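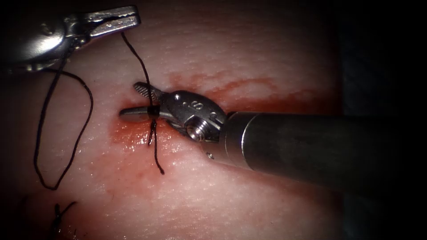 **Tied in knots**

Every maker of suture practice pads promises the feel of the real thing. I have read enough brochures to doubt it. Pomeck's pad costs £74, comes stained red along the cut and is meant to last 30 stitches. Whether the red teaches anyone anything is another matter. A knot is a knot, and a bad one slips on a clean pad too.

What the stain does do is hide the thread. Dark suture on a pale surface is easy to follow; cross two strands over a reddish patch and you have to look harder. I'll grant them that much.
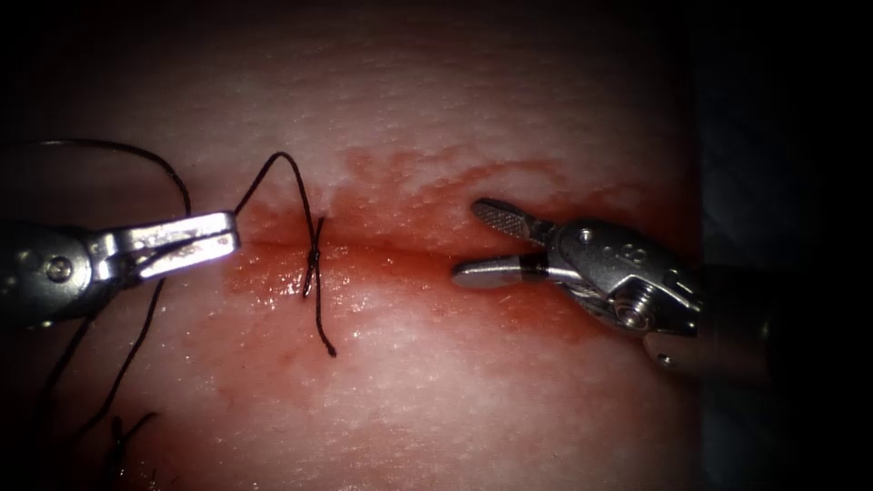
Dornano disagrees, saying that a learner who trains only on clean pads gets a shock later and slows down. Perhaps so, but Dornano sells stained pads as well, and its brochure offers no figures.

My own complaint is with the thread. Long slack loops drift about and catch, and the cheap reels hold their curl to the last inch. 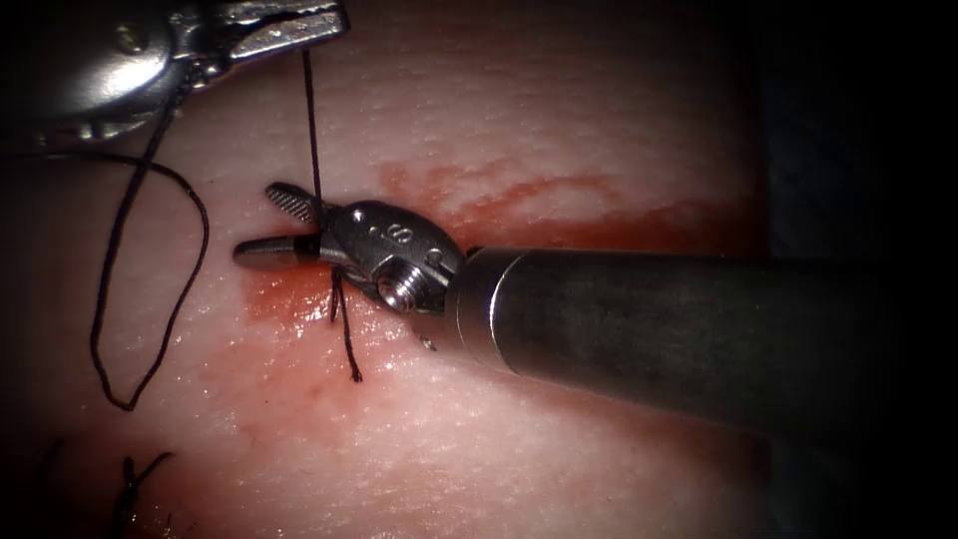 Is a dearer pad worth buying for a beginner? Not at first; spend the money on more thread and tie until the knots sit flat.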